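Jan 17, 2025

Learning the whole of a bus route by heart

I have a new favourite hobby and it costs me 2 pounds a go. I ride local buses from one end to the other, with a flask and a notebook, and I get off at the last stop to see what's there. That's it, that's the hobby! I started in April 2024 when my car was in the garage for a week and I had to get to Allbridge for a dentist's appointment, and I enjoyed the bus so much more than I enjoyed the dentist that I went back the following weekend just for the ride.

The 90 was my first proper one. It goes from the market in Allbridge out to Someck, and it takes its time over it, winding through every estate and past both hospitals before it gets anywhere near a field. I sat upstairs at the front (of course I did) and felt about nine years old. There's a long hill just before Hamdy where the road drops away and for a few seconds all you have in front of you is sky. I've done it in rain, fog and low evening sun and I still lean forward for it every time.

Someck itself is small and rather lovely. The terminus is a lay-by with a shelter, opposite a bakery that does a cheese and onion slice so hot you have to carry it round the church twice before you can eat it. Then it's back on the bus, this time on the left-hand side for the view over the reservoir.

What I like most is how a place joins up. In the car I only ever knew the bypass and the bits at either end of it. Now I know that the back of the swimming baths is right next to the allotments, and that if you get off at Jorar Lane you can cut through to the canal and be feeding ducks in five minutes. I lived here eleven years without knowing that! I've started drawing my own map in the back of the notebook, very badly, with the bakeries marked in red.

The 389 is my winter project. It's the longest one I've tried, and it only goes out to the coast on certain days, so you need to check the timetable before you set off (I didn't, the first time, and had a very long look round Hamdy bus station). When it does run it's wonderful. You get the city end first, all wide roads and tall buildings and people getting on with shopping, and then it thins out until there are only a couple of you left on the top deck and you can spread your sandwiches out. 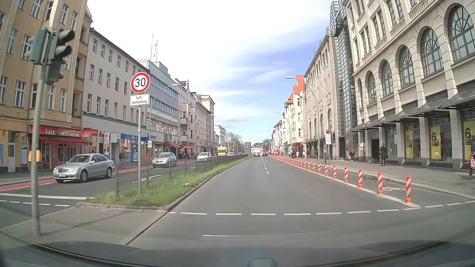 Which seat is best for a first long ride?

Upstairs at the front if you can get it, and otherwise downstairs near the back, where the seats are raised and you can see over the hedges. Take a jumper either way, as the heating has a mind of its own.

Next up I'm doing the 90 again, but starting from the Someck end on the first bus of the morning. I've already bought the flask a new lid.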